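My grandmother never bought a vegetable she could argue over, which is why Saturdays were out and market evenings were in. I've inherited the arguing, if not the patience, and last October I took it to Plinstead, where the covered market has been going since 1698 and still smells of wet rope and oranges.

I'd gone to meet Trinidad Padilla, who has run the same stall for years and can haggle in her sleep (her husband swears she does).
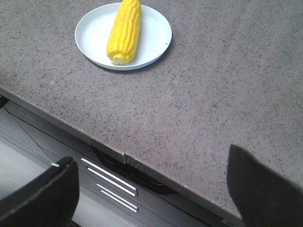

Haggling, Trinidad told me, starts with looking bored. I'm hopeless at it. I see something I want and my whole face lights up, and there goes my discount! She made me practise on her neighbour, Rainer Tiedemann, who sells old clocks and wouldn't budge from 190 pounds for one that didn't even tick. Food is easier, she says, as long as you know what you're after: with corn on the cob I want that strong yellow and plump kernels all the way along, and I'll happily walk past three stalls to get it. Rainer came down to 766 pence for a broken alarm clock in the end. I paid it, grinning like a fool, and Trinidad had to go and sit down.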